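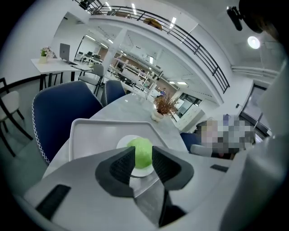

Vernow Stoneware Glaze, Clear Satin

We've been dipping mugs in this one since June and I still grin when I open the kiln! It goes on thin, dries fast (two quick dips and you're done) and lets a speckled clay show through, with a soft sheen that feels lovely in the hand.

Comes as a dry powder in 300 g or 79 oz tubs. Mix, leave overnight, then put it through a 60 mesh sieve. Ruoxi Wan tried it over her cobalt brushwork and the lines stayed crisp, even on the rims.

Small tub covers a shelf of espresso cups. Keep the lid on tight between sessions, and stir right down to the bottom before you dip.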